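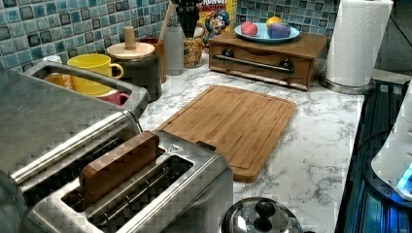

Issue 374

Two-slot toaster, the Orkden — quick review
2 min read

Had the Orkden on my counter since November. Short version: good toaster, few gripes.

Brushed stainless body. Looks smart next to the canister and the bread box, and plain enough to go with most kitchens. My counter's crowded already so size mattered. Fits. Just.

Toast: even, both sides. Setting 3 is my everyday, 5 for frozen. Bagels go in without a fight. Thick hand-cut slices too, mostly — the heel of a sourdough got stuck once and I had to unplug it and tip the thing over the sink. Wire guides in the slots hold thin bread upright, no leaning, no one burnt stripe down the side.

There's a little warning triangle on top by the slot. Take it seriously, the metal gets hot and stays hot for a good while. 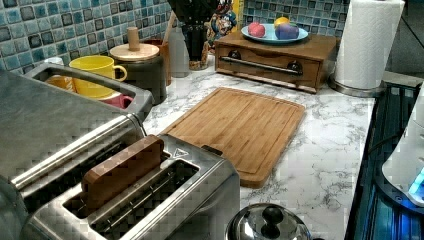 What I don't like

Fingerprints. All of them, forever. Wipe it, turn around, there they are agian.

The lever is stiff. Loosened up a bit after a month.

Crumb tray is shallow and sticks on the way out, so crumbs end up on the counter. White counter, at least they're easy to spot.

Cord is short. Mine barely makes it to the outlet, measure before you buy.

Worth it? Yes, for two people. Family of five, get a four-slot — the Trisen is faster but louder and takes up way more room. I'd buy the Orkden again, probaly on sale.

Recent reviews
Mensah bread box, six months in
Trisen four-slot toaster
Canisters with wood lids: which ones seal?

Contact | © Zandavmont Kitchen Notes | Back to top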